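I think we should all stop timing our hobbies, and yes, I'm including me. Last January I bought a Brellow timer so I could practice piano 30 minutes a day, and by the second week I was playing the clock (badly!) and barely hearing the song. My old teacher, Bronisława Nowakowski, never owned a timer. We stopped when the tea was ready.
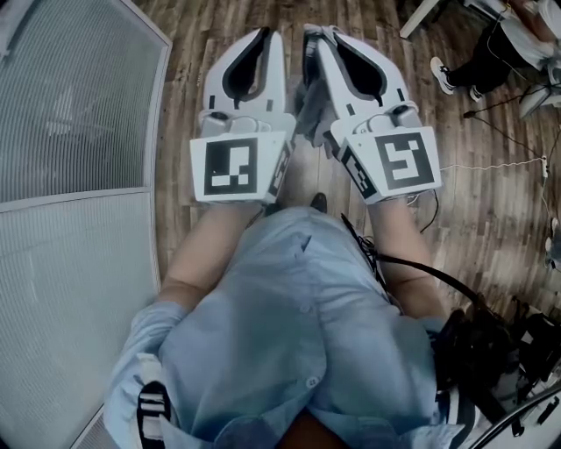 Short sleeves and a plank floor.

My sister says I just lack discipline, and okay, fair, she ran a 194-day streak on her Spanish app. But ask her to order lunch in Spanish and she goes pink! I'd take five sloppy minutes I enjoyed over a streak I was scared to break. So the timer lives in the kitchen now, where it's great with eggs, and I play when I feel like it, usually late, usually the same two songs.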